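# Finger care on a small gripping cell

**Finger care** is the routine of checking, cleaning and swapping the fingers on a robot gripper, plus resetting the grip afterward. I look after one cell, the fruit handling cell at Nultska, so this article leans heavily on how we do it there (other shops will have their own habits, and good for them!).

## Background

Our cell is a bench-mounted arm with a two-finger gripper and a small wrist camera. Schouten built the bench and the guarding, and the control software is Arine. The fingers are the part that wears. I check them every 400 cycles and swap the pair when either one has gone stiff, split or shiny on the inside face. I always change both, even if one still looks great, as a new finger bends differently from an old one and the fruit ends up sitting crooked.

## Changing the fingers

Stop the cell, lock it out, and bleed the air before you put a hand anywhere near the wrist. Then back out the mounting screws and slide the old fingers off their blocks. Ours tighten to 6 newton meters on the big screws, and please use the torque wrench, I've cracked a block by going on feel. Wipe the seats clean with a dry cloth. Any grit left in there tips the finger, and you'll be chasing it in software all afternoon.

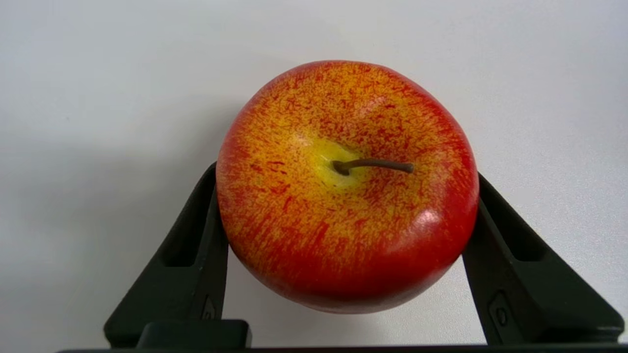

Resetting the grip comes next, and it's my favorite bit of the job. Arine wants a closed position, an open position and a holding force, in that order. I set the force low and bring it up in small steps with a piece of fruit between the fingers, watching on the wrist camera. With an apple I like what you see in this view: a finger against each side, the stem on top and a little white showing underneath, so the fingers are doing all the holding. If the fruit creeps when I jog the arm, I go up one step and try again. Our apples usually settle at a setting of 56 (that's Arine's own scale, so don't copy it to another controller).

## Cleaning

Open, slotted fingers collect juice and dust in the slots, so a quick wipe of the faces won't do it. I take ours off and wash them in warm water with a little Zokex, then use a soft brush along the inside. Let them dry fully before they go back on. Skip the solvent! I tried it one November and the pair went sticky within 8 shifts.

## Records

Each swap goes in the cell log with the cycle count, the final force setting and whatever looked odd on the old pair. I keep the old fingers in a labeled bag until the next change, in case the new ones turn out to be duds.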